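Skerex shape blocks and the Prollov maple board

I bought both of these in February, the blocks for my daughter and the board (if I'm being truthful) for me, so I've had a good while to make my mind up.

The blocks first. They're plastic, a nice size for small fists, and the colours are properly cheerful. I love the textured tops! They make the pieces easier to grip, though crumbs do get in, and I end up going over them with an old toothbrush. The edges are smooth enough that I've stopped worrying about the sofa. My one moan is the storage bag, which split after 2 weeks.

The board is the posh bit. It's maple, pale and creamy for the most part, but mine came with a gorgeous swirly darker band along one side and a little knot in it. You can't choose your grain when you order, so yours will be different. It's heavy, mind, and I wouldn't want it on my toes.

Stars are the firm favourite in our house, and the triangle gets ignored.
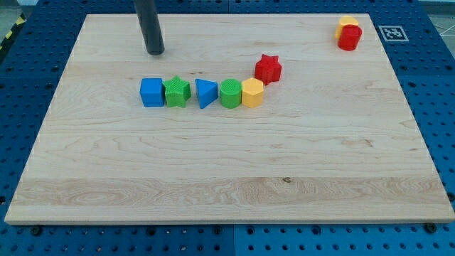 Would I buy them again?

Blocks, yes, tomorrow. Board, yes, but I'd wait for a sale. 4 stars for the pair, with one knocked off for that bag.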